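Sat 16 July
Ita Hayes

Gripper comparison in sim, continued. Picking up from where Zaid left it. Same room, same table, white arm on the black mount for everything today. The two pedestal arms stay in the scene but no commands go to them.

Question is still the same one: do we keep the Rostard fingers as default or go over to the Grimine linkage. Zaid wants Grimine. I had no view this morning, have half of one now.

Overnight batch finished. 3,347 attempts queued, 3,197 ran to the end. The rest died in the planner before the arm moved, mostly poses with the box turned hard to one side. Not counting those against either gripper. Of the ones that ran, 2,438 scored as a lift. Need to split that by gripper before anybody quotes it - log column is labeled wrong again, both say "default".

Re-ran a short set by hand while waiting on the split. Black box with the knobbly top, flat on the table, corner toward the front. Approach from above, wrist nearly vertical. Stopped it short of contact so I could look at the fingers.

Left finger flares out a lot more than I had in my head. At this height the tip is just over the tabletop, so there is very little room to open further and still come down. Rostard set doesn't have this problem but it also can't get round the box on the diagonal, so. 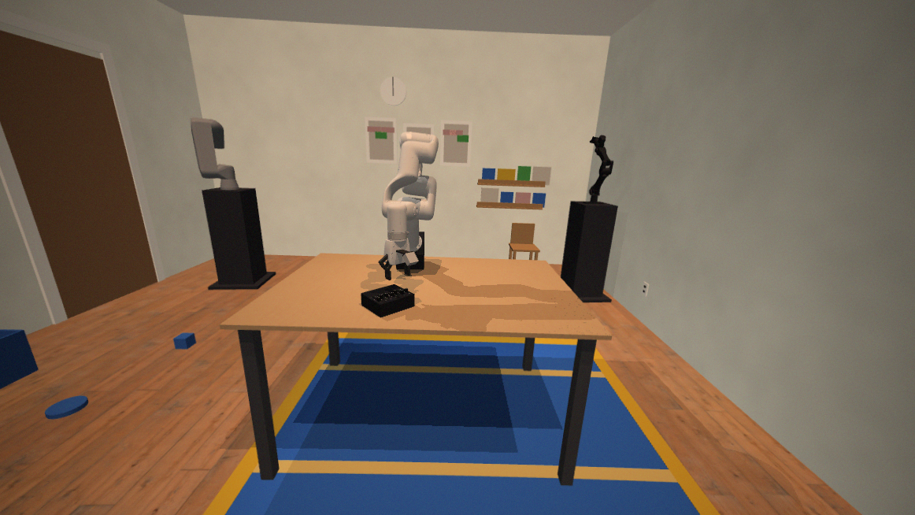
Things changed today

1. Hover height up a bit before opening. Fingers open first, then descend. Was doing both together, bad idea.

2. Contact friction back to the value from May. Somebody (me) had left it at the test value and everything stuck like glue. The May numbers look sane again.

3. Box yaw now sampled evenly. Before, it was bunching near square-on, wich flatters the Rostard.

4. Moved to the Scanlon controller for the wrist joint only. Less wobble at the bottom of the move. Eltus controller still on the other joints, don't touch it until we have a clean baseline.

Tried a second short run after 1 and 2. Diagonal grasps better by eye. Square-on about the same. One ugly case where a finger caught the top details on the box and the box spun away. Saved the seed, it's in the run folder under 727.

Don't trust the knobs. Collision mesh on the box top is much rougher than what gets drawn, so a finger can snag on nothing or slide through something. Zaid, can you check whether it's the hull or the full mesh? I think hull.

Shadows on, by the way. Slows the render but the wrist camera test needs them. Turn off for batch.

Left to do
- split the lift count by gripper
- fix the column label for good
- rerun the planner failures with the higher hover
- same poses with Rostard fingers, same seeds, so its a fair fight
- ask Zaid about payload numbers for the Grimine, the sheet I have is for the older one

Batch restarted before I left, shadows off.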